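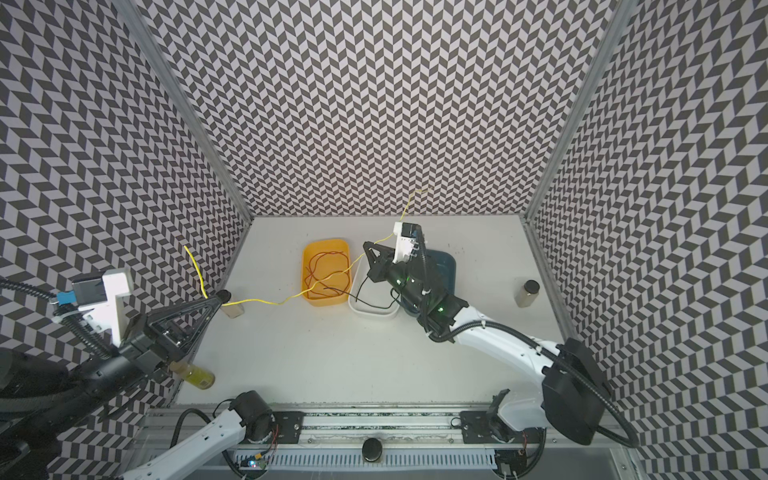 Throw the lot out and buy new when you need it, Flora Niven told me, and she has told me so again at least once a season, usually while standing in my back room with a mug in her hand and one foot on an extension lead. I'm very fond of Flora. She is wrong about wire.

I have strong feelings about wire. I've had them for years and mostly kept them to myself, but it was raining in Zokthorpe for most of July and I spent a good deal of it sorting, so you're getting the lot now.

My position is this. Odd lengths of wire are worth keeping, they should be kept by colour, and they should be kept in open trays, shallow ones, out where you can see them. Jars are no good, and neither are those cabinets with the tiny clear drawers, which I'll come to. As for the carrier bag on the back of the door, well, I grew up with one of those and I still remember putting my arm in up to the elbow and pulling out the whole contents in one go, like a wig.

Trays, then. Plastic, cheap, a bit of a lip. Red in one, black in another, and something in the third, which in a well-run house would be blue and in mine is whatever won't go in the first two. The trays don't have to match the wire. People get very worked up about this! Ismael Bezerra saw red wire in an orange tray and black wire in a white one and asked me, quite seriously, how I coped. I cope by looking in the tray. Red wire shows up beautifully against orange-yellow, black wire on white you could find with your glasses off, and black wire in a dark blue tray would be a hole with another hole in it. Contrast is worth more than matching, and I will die on that hill (a small hill, I grant you).

The tangling I don't mind at all, and here I lose half my readers. There's a whole school of thought that says each length must be coiled, tied with a bit of paper tape, labelled and laid flat. I've done it. I did it properly one winter, with a pen that cost more than the wire, and I can tell you that it took me 2 evenings and lasted until the first time I wanted a bit of red in a hurry. After that I had a tray of loops with little flags on them, and then a tray of tangle with little flags in it. Wire in a shallow tray makes its own loose nest and you can lift one end and tease it out with a finger. It's only when the nest gets deep that you're in trouble, hence shallow trays, hence my dislike of jars, which are nothing but depth.

Now, length. The short bits are easy. You drop them in and they stay dropped. A long piece has ideas of its own, and anybody who has sorted wire will know the one I mean: it goes across the whole table, over the edge of a tray it has no business with, and pokes an end up in the air at either side as if it wanted to ask something. Mine was yellow. It's always yellow, I don't know why, I suspect we all bought the same yellow at the same time for a job that needed much less of it. You pick up one end and the far end moves something you weren't thinking about.

What to do with it? Donal Cullinane would cut it up. He's a great cutter-up of things, Donal, and his argument is that a long wire is only several short ones that haven't been dealt with yet. I can see the sense in that and I can't bring myself to do it. A long piece can always become a short piece and you can't go back the other way without a join, and I've made enough joins in my life that I'd sooner not make another for the sake of a tidy tray. So the long one gets a loose figure of eight over the hand and goes in last, on top, where it can be taken off again without disturbing the rest. Not everyone's idea of sorted, but it works for me.

And clear the table first! I'm terrible at this. I preach it and then I sit down with the trays in the middle and there's a jar here and a bottle there, leaning on something, and I think oh, I'll work round those. You can't work round things with wire. It finds them. It goes behind the jar and comes out the other side and then you give it a pull and you've a jar on the floor. Everything off, white tabletop if you've got one (mine's painted, two coats, should have been three), trays in a row, and off you go.

I promised I'd come to the cabinets. Khadija Zerouali has a Cleker, the forty-drawer sort, and it is a lovely piece of kit and she keeps it beautifully. I've spent a happy half hour just opening and closing it. But watch somebody use one. They open a drawer, it's the wrong drawer, they shut it, they open the one beside it, and at some point they take the drawer right out and carry it to the window. Those drawers are made for screws, and screws don't mind being shut in. A piece of wire pushed into a little drawer spends its whole time wanting to get out, and the moment you pull the handle it does, and then the drawer won't shut again until you've poked it all back in with a pencil. Khadija says the answer is shorter wire. Her and Donal should set up together.

I had a Minja before the trays, the stacking thing with the lids. I've nothing against it as a box. The lids were the trouble, or I was. A lid is one more job between you and putting something away, and at the end of an afternoon I won't do it, I'll put the wire on top of the lid and tell myself it's as good as in. By the end I had a stack of 6 with a little haystack on the roof. It holds Christmas ribbon now and is much happier.

Back to Flora and her throwing out, though, as it deserves a fair hearing. She says new wire is cheap, which it is. She says most of what I've kept I'll never use, which is also true, and I wouldn't like to be asked to prove otherwise. She worked out once on the back of an envelope that I could buy 2000 metres of the stuff for what I'd pay to rent the cupboard space, and then had to admit that I don't rent the cupboard. But she thinks of it as stock, and I think of it as more like the scrap bag that people who sew have. You don't keep the bits of cotton in case you need that exact cotton. You keep them so that when something needs doing at nine at night you can rummage, and find a bit that's near enough, and do it. A new reel in a packet has never once made me want to mend anything. A tray of odd red ends has got me out of my chair more times than I could tell you, and that's how the hall lamp on the old Fakine transformer finally got its doll's house to light up. (It was Gyula Lakatos's granddaughter's doll's house. She'd been very patient.)

There's also the plain pleasure of the job. I know it's not much to look at, a person taking a wire out of one heap and putting it in another. But it's a proper rest for the head. You only have to know one thing, which is what colour it is, and you're right nearly every time, and how many jobs can you say that about? I come away from an hour of it in a far better mood than from an hour of anything on a screen.

So keep your wire. Use trays with a bit of colour to them, go for whatever shows the wire up best, let it tangle a little and leave the lids off. If you've a better answer for the long yellow one I'd be glad to have it, so long as it doesn't involve scissors. Flora's coming round again at the weekend and I'd like to have something ready to say.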